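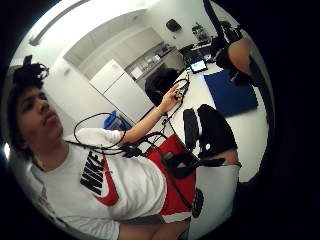
Drustolent Wearable Capture Kit: Five Months on the Bench

I've had the Drustolent kit on or near my body since November, so I figure I've earned an opinion! Quick background: I work at Raller, where we pack and sort small parts, and part of my job now is recording hand work so the robot arms on the line can learn from it. You wear a head rig, gloves and a waist pack, you do the task at a table, and the arms get your movements later.

Let's start with the cables. There are a lot of them, thin and black, and they go everywhere (across your chest, down to the pack, over the table if you let them). Getting plugged in is pretty much a job for somebody with three hands, and you'll be fishing for a little connector with whichever fingers are free. I got faster, but I never got fast. Put the pack on before anything else, clip it at the waist, then do the head rig, then the gloves. I did it in the other order for a whole week and I don't recommend it.

The head rig is better than I expected. It's snug, it stays put when I lean over the mat, and I can wear it through a full session before my neck starts complaining. The gloves are bulky. Big fingers, thick padding, markers on them, and picking up anything flat is a pain. My old Lefèvre pair was thinner and I miss it, though those lost tracking if you so much as sneezed. The Drustolent gloves hardly ever drop out.

Software is Flerlow, which came bundled. It's fine on a tablet, with big buttons, but the calibration screen times out too quickly and you start over. Our record is 252 takes in one shift, and I was very happy to go home after that one.

Now the part my coworkers always ask about. Has it changed the job? Yes, quite a bit. I used to sort trays all day, and now I sort maybe a few and spend the rest showing, checking and redoing. My wrists feel better. I also talk to people a lot more, which I love, though a couple of the folks who were quickest by hand find it frustrating to slow down for a recording, and I get it. We did ask for our recording time to count the same as line time, and it does now. If your shop is buying one of these, bring that up before the boxes arrive!

We paid $825 for the kit, plus $335 for a second set of gloves in a smaller size. Worth it, I'd say, if more than one person is going to wear them. Four stars from me, and I'd add the fifth for a shorter set of cables.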